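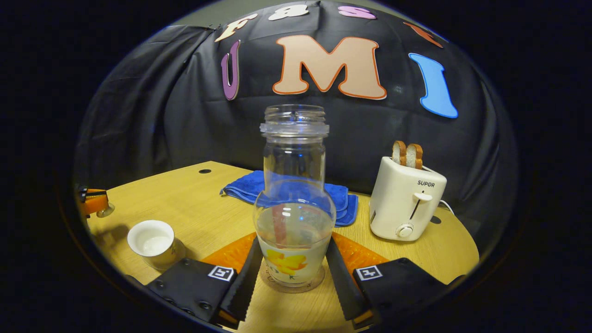
Sunday, 7:40 a.m. Breakfast corner, Brenaswood kitchen. Second pass at the table layout.

Layout as it stands: glass bottle on the cork coaster, small white cup to the left of it, toaster on the right with two slices in the slots, blue towel folded behind the bottle. Power cable leaves the toaster on its right side and goes to the back of the table. Keep it there. The first layout had the cable crossing the front, and it caught a sleeve.

Bottle: clear glass, narrow neck, threaded mouth, printed yellow flower on the front. No cap on it. Tin-yau Wei has gone through the drawer of spare lids and none of them seats on this thread. A Dralness silicone stopper is on the list. Until it arrives, fill in the morning and do not put the bottle in the refrigerator door, where it tips when the door is swung hard.

Fill level: into the rounded lower body only. The neck is too narrow for the funnel, so pouring in has to be slow. Pouring out is fine up to the point where the liquid reaches the shoulder; after that it comes in gulps and overshoots a small cup. Cup takes 100 ml to a sensible level. I poured 65 ml twice and had no drips on the second try, with the bottle lifted clear of the coaster and the flower facing up.

Coaster: cork, round, keeps its place under the bottle. It holds milk smell if left overnight. Rinse, stand on edge to dry. Su wants to switch to the ceramic ones, but the bottle slides on those.

Toaster: the SUPOR. Dial is the round one near the bottom of the front, lever above it. Setting 3 gives brown crusts and a pale middle with the Gatutora loaf, which is cut thicker than the old bread. Have not tried 4. Crumb tray to be emptied before the next run. Unplug first.

Towel: stays folded. Spread out, it takes up the back half of the table and ends up against the side of the toaster. If the toaster is moved any further left, the towel goes on the rail by the sink.

Open items:

- stopper for the bottle, check inside diameter of the mouth before ordering
- brush narrow enough for the neck (the current one stops at the shoulder)
- repeat the 65 ml pour with the bottle full to the shoulder
- second cup, same size, if Su can find one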